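The case for a small oven

Last updated: March
Reading time: 4 minutes

Most kitchens I have cooked in had an oven big enough for a turkey and a household that ate one once a year. The rest of the time the big oven is heated up for four fish fingers, or for a single baked potato that needs an hour. I did this for years without thinking about it. I now think the small worktop oven should be the main oven in a home of one or two people, and the big one should be treated as the spare.

I know how this sounds. A toaster oven has a student look about it. When my cousin Izzati Tambunan moved into her flat in Skullside, the kitchen came with two electric rings and no oven at all, and the family talked as if she had moved into a tent. She bought a small one second-hand, a Vakik, and has cooked in it ever since. I ate there most weeks that winter. We had roast carrots, chicken thighs, cheese on toast, a very good apple crumble and one bad lasagne. The lasagne was bad because the dish was too deep and the top caught on the element. She uses a shallower dish now.

What I noticed was how often she used it. My own oven went on perhaps twice a week, and I put it off because it took so long to heat. Hers was ready by the time she had chopped something. People who say they can't be bothered to cook for themselves often mean they can't be bothered to wait, and a small oven takes away a lot of the waiting.

There is a fair argument about cost. I kept a note of my meter readings for a year, when I was cooking almost everything in the built-in oven, and then for the next year with a small one on the worktop. The first year came to 2425 units for the whole flat and the second to 1572. I wouldn't put all of that down to the oven – I also got rid of an old freezer in the second year, and was away for part of the summer. But some of it was the oven, and I ate more hot food in the second year than in the first.

The usual complaint is looks. Kitchens are now sold on clear worktops, and anything that sits out is called clutter. I find this odd. A thing used every day has a right to be out. A cream casing yellows a bit and handles get smudged, and a few specks settle along the lip over the door where a cloth doesn't quite go. None of that affects the toast. I would sooner have an oven with marks on it than one that is spotless and full of baking trays, because the spotless one is being used as a cupboard.
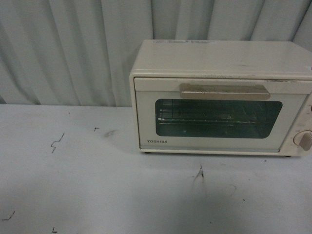
What it does badly

I don't want to oversell them. A small oven has one rack, and one rack means one thing at a time. If you want fish and chips together, you either crowd the tray and get soft chips, or you cook the chips first and keep them under a plate. Bread is hard. A tall loaf will rise into the top and scorch before the middle is done, so I make rolls. Thermostats are often poor. Mine is a Pintér and it runs hot, and I set it lower than the recipe says and look through the glass a good deal.

Dark glass doesn't help with that. Makers seem to like a smoky door, and it does hide the splashes, but it also hides whether the cheese has gone brown or black. I have to bend down and put my face near it. If I could change one thing about these ovens it would be a clear window and a bulb.

Space is the other real problem. They need room behind and above, and they should be kept clear of curtains and anything else that can burn. In a kitchen with one short worktop, giving up a third of it is a lot to ask. I moved my kettle and my bread bin and I still chop on the table.

And there are days when you need the big one. I have cooked for 12 in my flat and would not try that on one small rack. I borrowed chairs, used the built-in oven from noon and was glad of it.

Buying one

I would get a plain one. The Fustunov I looked at first had buttons for pizza, bagels, cookies and something called "refresh", and I couldn't find out what temperature any of them meant. A dial for heat and a dial for time will do. Look for a crumb tray that slides out from the front, and take your favourite baking dish to the shop if you can stand the embarrassment. I did, and two of the three models on the shelf wouldn't take it.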